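Cahier d'atelier, septembre
Banc Nurnora, travée du fond

8 h 40. Bonne surprise en arrivant : le ruban orange au sol a tenu tout le mois d'août, y compris sous le passage des transpalettes. J'avais parié sur trois semaines. Les bords ont souffert, un morceau est même arraché côté armoire. Je l'ai recollé au rouleau, deux passages, et j'ai noté la référence du lot dans le classeur pour qu'on rachète le même.

Sujet du jour : les passages de main à main pour les pièces longues. On en parle depuis le printemps, on s'y met enfin ! Je rappelle le point de départ pour ceux qui liront sans avoir suivi. Les cylindres noirs sont pénibles à transmettre. Ils roulent dès qu'on les pose, on les attrape toujours trop près du bout, et la personne qui reçoit ne sait jamais quand l'autre va lâcher. Sur la série de juillet on a fait 162 passages et j'ai relu toutes les fiches hier soir avec un grand café. La majorité des ratés viennent de l'orientation de la pièce au moment où on la présente. La force de serrage, à côté, compte très peu.

Donc, ce matin, je reprends tout avec une seule consigne : présenter en diagonale.

9 h 15. Préparation. Sortie des cylindres de la caisse Lindemann (celle avec la mousse découpée, pas la vieille). Essuyage au chiffon sec, un par un. Il y avait un film gras sur deux d'entre eux, sans doute la manipulation de juillet. J'ai écarté celui qui a un méplat, il fausse la prise. Étiquette « ne pas utiliser » dessus et retour dans le tiroir du bas.

Position des pieds : les deux sur le rectangle orange. C'est bête comme repère, mais ça change la vie. Avant, on se plaçait au jugé et les fiches étaient incomparables d'une personne à l'autre. Maintenant la distance est la même pour tous, grands et petits. J'ai quand même laissé la liberté d'ouvrir un peu le pied droit, ça soulage la hanche quand on tend le bras longtemps.

9 h 50. Premiers essais, prise à pleine main au milieu. Mauvais. La main prend toute la place et il ne reste presque rien à saisir en face. On le savait, mais je voulais une base pour comparer.

10 h 10. Prise par le haut, doigts refermés sur l'extrémité supérieure, pouce allongé sur le dessus. Et là, c'est le jour et la nuit ! Le pouce donne la direction, on sent tout de suite si le cylindre part de travers, et le bas reste complètement dégagé pour celui qui reçoit. J'ai enchaîné 16 passages sans une seule chute. Je n'avais jamais aligné une série pareille avec ces pièces. J'en ai refait trois juste pour le plaisir, non comptés dans la série.

Détail à garder : le pouce doit rester à plat. S'il se plie, on se met à pousser sans s'en rendre compte, et la pièce arrive avec une petite rotation. Je l'ai senti quatre fois avant de comprendre d'où ça venait.

10 h 45. Question du moment où lâcher. J'ai essayé de compter mentalement (un, deux, j'ouvre), c'est trop rigide et on finit par regarder sa main. J'ai essayé aussi de fermer les yeux, ce qui marche mieux que prévu mais ne se recommande pas à quelqu'un qui débute. La meilleure méthode pour l'instant : attendre que la résistance vienne de l'autre côté, puis ouvrir les doigts l'un après l'autre en gardant le pouce en dernier. Ça fait un geste un peu lent, presque cérémonieux, très agréable à faire.

11 h 20. Pause, rangement des chiffons, remise à jour du compteur. On en est à 664 passages depuis le début du projet Irngate, toutes pièces confondues. Le cahier précédent affichait un total faux à cause d'une page comptée deux fois, c'est corrigé au crayon en marge.

11 h 35. Reprise avec l'inclinaison comme seule variable. Vertical d'abord : correct, mais le poignet fatigue vite. Horizontal : non, on revient aux défauts de juillet. Diagonale franche, haut côté main, bas côté réception : nettement la plus confortable. Le coude reste près du corps, l'épaule ne monte pas.

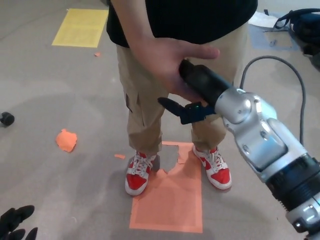
Fig. 1. Présentation en diagonale, prise par le haut, pouce allongé. Pieds sur le repère orange.

On y lit bien l'angle, et c'est ce que les gens nous demandaient le plus.

12 h 05. Côté tenue : le pantalon ample avec poches ne gêne pas, les manches courtes sont un vrai plus. En juillet, deux passages avaient été annulés à cause d'une manche de blouse prise dans la main avec la pièce. Je propose manches courtes ou retroussées pour toute la suite, à inscrire sur la fiche. Pour les chaussures, rien à signaler tant que c'est fermé et lacé.

14 h 00. Repris après manger. Un peu moins précis qu'en fin de matinée, j'ai la main lourde. Je laisse ces essais-là dans le tableau avec une croix, ils serviront quand on regardera l'effet de la fatigue. J'ai aussi tenté la main gauche. Laborieux au début, puis ça vient, et le pouce allongé aide encore plus que de l'autre côté. À creuser, vraiment, il y a quelque chose.

14 h 50. Essai rapide avec le manchon Nurklow enfilé sur un des cylindres. Trop épais, la prise par le haut devient inconfortable et on perd la sensation de direction. Par contre la surface est superbe sous les doigts. Si on pouvait l'avoir dans une version plus fine, je signe tout de suite. Manchon remis dans son sachet, étagère du milieu, référence interne 1813.

15 h 30. Nettoyage du sol à la serpillière, il y avait des traces partout devant le banc. Contourner le ruban, ne pas passer dessus avec le produit, la colle n'aime pas ça.

À faire :
- refaire la série diagonale avec quelqu'un qui n'a jamais tenu ces pièces
- main gauche, série complète cette fois
- demander des manchons plus fins
- commander du ruban orange, même largeur
- recopier les totaux corrigés au propre
- retrouver le deuxième rouleau applicateur, vu pour la dernière fois près de l'évier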